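Plates

Posted by teresa w. in Short Fiction, Sunday, February 10, 2019

1. Before

Margarida called at breakfast to say the buyers were coming early. Not in the afternoon. Before noon. Could Matilde have the kitchen done.

The kitchen. Of course it was the kitchen.

Matilde stood in her socks and looked at it. Three days she'd been in her aunt's house at Fernby and she'd packed the books, the linens, the awful lamp. Not the kitchen. She'd been eating in it, that was the trouble. You can't pack a room you eat in. She'd told herself that and then had toast.

Boxes in the hall. Tape somewhere. The tape was on her wrist like a bracelet, she found it an hour later.

First the cupboard over the stove. Vinegar, two kinds. A tin of Brekenar cocoa with a spoon still standing in it. Rice. More rice. Aunt Ermelinda bought rice the way other people buy stamps. Matilde swept it all into a bag, then took the cocoa back out and put it on the windowsill. Then in her coat pocket. Spoon and all.

Ten past nine. Maybe quarter past.

2. The list

There was a list on the fridge in Ermelinda's handwriting, and it had been there since July. Matilde had read it every day without reading it.

Call Leonor re: roof
Gusitik man, 3940, too much!!
Lightbulb, hall
Plates

Just that. Plates. Wash them? Buy them? Give them to somebody?

She rang Leonor Henriques next door, who picked up on the first ring and was allready talking.

"Did she say anything to you about plates?"

"What plates?"

"The white ones. The everyday ones."

"Oh, she hated those," Leonor said. "She wanted to give them to you."

Matilde laughed, a bit too loud. Then she had to sit down on a box marked LINENS, which gave way slowly, like a person sighing.

"She hated them and wanted to give them to me."

"She said you never minded what you ate off."

True. She'd eaten off those plates every summer from six to sixteen. Sardines, eggs, birthday cake. One whole August of melon because her mother was in the hospital and melon was what Ermelinda knew how to do for a child who wouldn't talk. Slice, slice, slice. Seeds in the sink. Never a question. The plate put down and the plate taken away.

"Are you there?" said Leonor.

"I have to do the kitchen."

"Then do the kitchen, love."

3. The kitchen

So. Quick. Counter cleared, wiped, wiped again where the toaster had been. Fridge list down, folded, into the pocket with the cocoa. Mugs in newspaper. Forks rolled in a dish towel. The big Wyss pot wouldn't fit in anything so it went in the hall by itself with its lid taped on.

Dishwasher open, bottom rack pulled out. Not a thing on it. She had been so sure the plates were in there. She stood over it with her hands out, stupid, ready to recieve them.

In the sink, then. In the black rack, where else. Ermelinda never did trust the machine. White, round, plain, the raised rim you could run a thumb around. She remembered running a thumb around it. Remembered being told to stop.
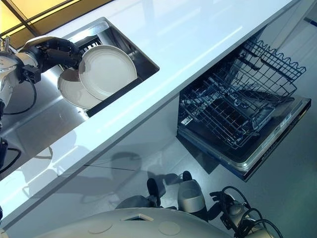
4. After

The buyers were a young couple, nice shoes. Margarida did the talking. Light, storage, new boiler. The woman opened every drawer and shut it softly.

"It's so clean," she said.

Matilde said thank you as if it was hers.

They asked about the dishwasher. Did it work? She said it was hardly used. Margarida gave her a look, pleased, and wrote something down.

Out in the car the box was on the passenger seat with the belt across it. PLATES, in marker, on all sides. She drove out past the church and took the bend slowly and nothing in the box moved. At the lights she got the cocoa out of her pocket and looked at the spoon.

Green. Somebody honked. She went.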